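Desk organisation

Desk organisation is the everyday craft of deciding what stays on a work surface, what goes into a container and what leaves the room altogether. It covers home desks, school tables, craft benches and shared offices, and it can be done splendidly with very few things: a pot, a bin, a tray and a clear bit of table.

Measuring and drawing tools 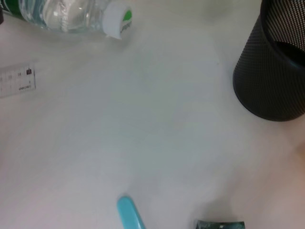 Rulers are the great wanderers of the desk. They are too long for most drawers and too flat to notice under paper, so they drift to the edges and stay there. The 15 cm ruler is a marvel of good sense, short enough to stand in a pot or slip inside a notebook. Clear plastic ones, with fine black marks along the edge and the final 15 picked out in white on a small black square, let the user see the line being measured underneath. A drink often ends up close by, and a capped bottle is a much better neighbour for drawings than an open mug. Many people keep bottles on the floor or a side shelf all the same.

Rulers longer than 23 cm are best hung from a hook through the hole at one end, if they have one.

Pots and bins

The pencil pot is probably the best-loved container of all. Mesh and punched metal versions are light, let dust fall through and give a glimpse of what has sunk to the bottom (usually a rubber and a paper clip). A plain round pot holds a good handful of pens, though 11 or so is a comfortable limit if each is to be lifted out without dragging up its friends.

Open-fronted bins came to the desk from workshops and stockrooms, and what a happy move it was! The sloped, cut-away lip lets a hand reach in even when another bin is stacked on top. Bright colours help too, as a yellow or orange bin can be found at a glance against a pale wall. They suit glue sticks, tape, chargers and anything else too fat for a pot.

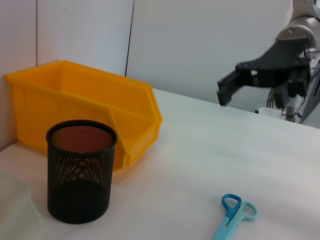 Common methods

The Amance method, named after the study room where it was first taught, begins with a bare table. Everything comes off, the surface is wiped, and only things used in the past 2 days go back. Catriona Aitken, who ran the room for many years, later wrote it up in a cheerful booklet called Jostideo, listing 213 small desk items and a suggested home for each. Her entry on drawing pins runs to a page and a half.

A looser approach is zoning. The middle of the table is left free for work, tall pots stand at the back, and bins go against a side wall with the open end facing the chair. Left-handed users normally swap the sides over.

Both methods are popular in September, when school bags are repacked and old pens are tested on scrap paper.

See also

Pencil case
Stationery cupboard
Drawer divider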